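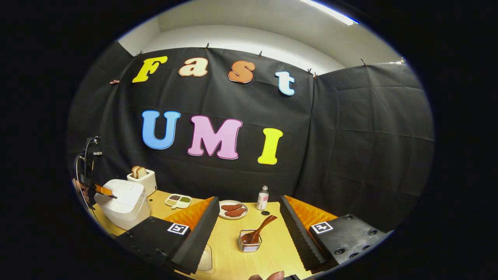

Breakfast table, spoon in the wire basket. Toaster and rice cooker on the left.

31 October 2025 -- table layout, cooking corner

Worked on where things live on the table. The rice cooker and toaster stay on the left. The plate goes further back with the three slices on it, pink-label bottle to its right, divided tray to its left. I tried the plate nearer the front first and kept knocking it with my sleeve, so back it went.

The wire basket is now the only home for the wooden spoon. Last February it was left lying on the table between jobs and we lost it under the backdrop twice. The basket is small and light, and it slides if you catch the handle. Fionnuala Kinsella suggests a bit of non-slip mat under it. There is an offcut in the Lislow cupboard, shelf 16, if it hasn't been used up.

White outline on the tabletop is getting faint. Needs going over before the Gokbridge people come. I would do it in paint pen this time, as the last lot rubbed off with ordinary wiping.

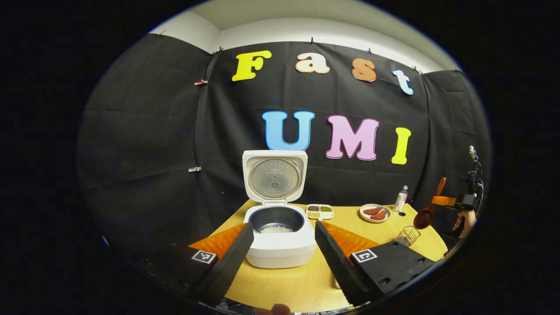 Rice cooker with the lid up, rice in the bottom of the pot. Foam letters on the backdrop behind.

Lid wants more room than I had allowed. Standing upright it is tall enough that you have to reach round it for anything at the back, so keep the space behind the cooker clear. Measured the free width along the front edge with everything set out: 646 mm. Enough for a chopping board, not enough for the board and a second plate.

Rice: a thin layer is plenty for practice serving. Don't fill the pot.

Backdrop is creased again. It needs a steam, and a few more clips along the top would help it hang flatter. Clips are on the Parsons order, line 23, not arrived yet.

To do
Mat under basket
Redo white outline
Steam backdrop
Chase Parsons -- order ref 2391
Ask Fionnuala which cupboard the spare tray went into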